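Subject: Re: [shelving] Fiction bay, hardcovers first
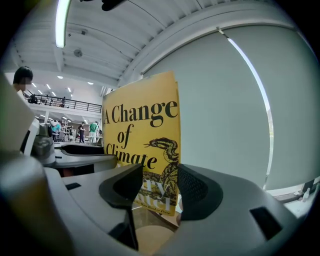

Elspeth Menzies wrote on 2026-02-09:

> Do hardcovers go in with the paperbacks or on their own shelf? The Nundstead list has them mixed. Also, does "A" count when filing by title?

On their own shelf, bay 2. The paperback shelves are set too low for most of them.

Leading articles are ignored, so "A Change of Climate" files under C. The Jernel export sorts it under A – please correct the printed list by hand until the March update.

Spine labels go 20 mm from the foot. Leave dust jackets on and don't tape over prize lines or author names on the front. Record 163 is a duplicate entry and can be struck out.

Pugh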